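The Robot That Wants Your Counter Job (The Boring Half)

By Trygve Wikström
October | 100 shares | 30 comments

I went to Berkley on Thursday mostly for the donuts. Boström has been offering its serving kit, Korov, to small cafés this fall, and I wanted to see whether I'd let one near my breakfast. You get the arm, the gripper, the software and a setup visit, and you pay by the month.

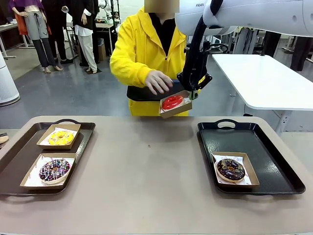 Red glaze, boxed up, with the gripper right alongside.

Korov's whole pitch is boxes and trays. You tell it which donut goes to which customer, and it's meant to do the moving (no coffee, no small talk, no taking money). Sixten Ekström, who runs the demos, told me they put it through some 1,000 handovers before showing it to a single café owner – and he still winces when somebody brings in a new box!
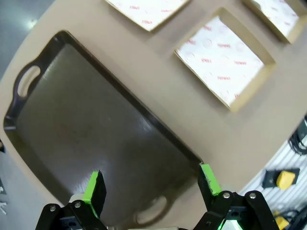 Trays are the part I'd worry about if I were buying. Mine at home are shiny and slide all over the place, and I asked Sixten three times what happens when one gets bumped. His answer is that Korov takes a fresh look before every pick. Fine, but I'd want a week's trial in my own kitchen before I signed anything, and Boström says it will do that. I'd take them up on it.

Related
Manurside's folding arm: a month on my workbench
Do you need a robot that wipes tables?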